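# The arm is the cheap part

Umesh Semwal had 208 lines in his spreadsheet before he'd bought anything. Two arms, two grippers, a table. Then everything else.

He plans equipment for Giltico, a small outfit in Tandalstead that wants robots doing kitchen and household chores by November. Budget signed off. Mostly. "I priced the arms in one afternoon," he says. "The rest took 11 weeks."

The rest meaning power, mounts, cables, a rack, a table covering that doesn't glare. And the props. A toaster. Bread for the toaster. Storage baskets.

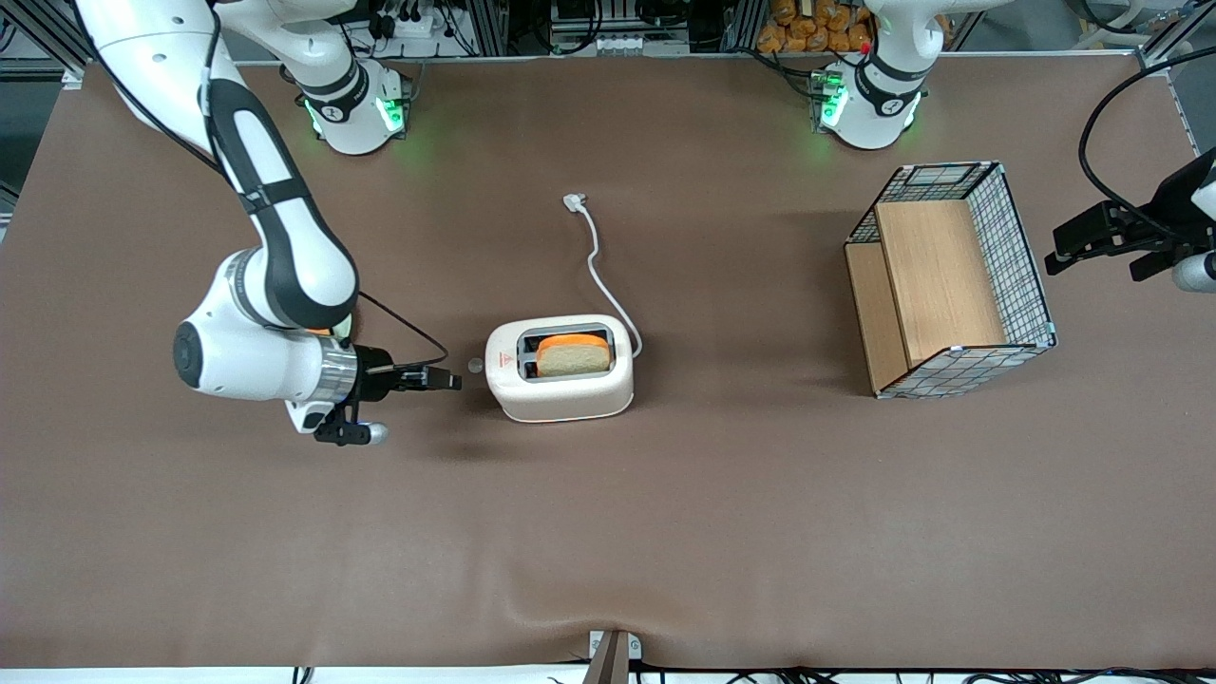

His advice to first time buyers is blunt. Take the arm quote, then hold back up to 20 percent for stuff you haven't thought of yet. Fingertips wear. Cables snag. Spare gripper parts should go on the first order, not the third, becuase lead times are awful. Tzanetos quoted him 17 days for a set of fingers and that was the fast one.

Lease or buy? Depends who you ask. Bistodbridge, the leasing firm he talked to, wanted a three-year term. Semwal bought. Figured the job would change before the lease did.

Cameras were the other fight. Finance saw one overhead and asked why he wanted more at the wrists. Fair question, he says, but an overhead view won't tell you much about where the fingers are when you're closing in on the side of a box.
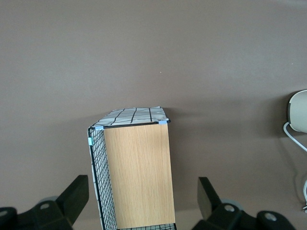
He got the wrist cameras. Gave up a second workstation to pay for them, which still annoys him a bit.

Still open: floor space, a service contract, and who gets called when an arm faults at night. No line for that last one yet. He's adding it this week, its going in under labor.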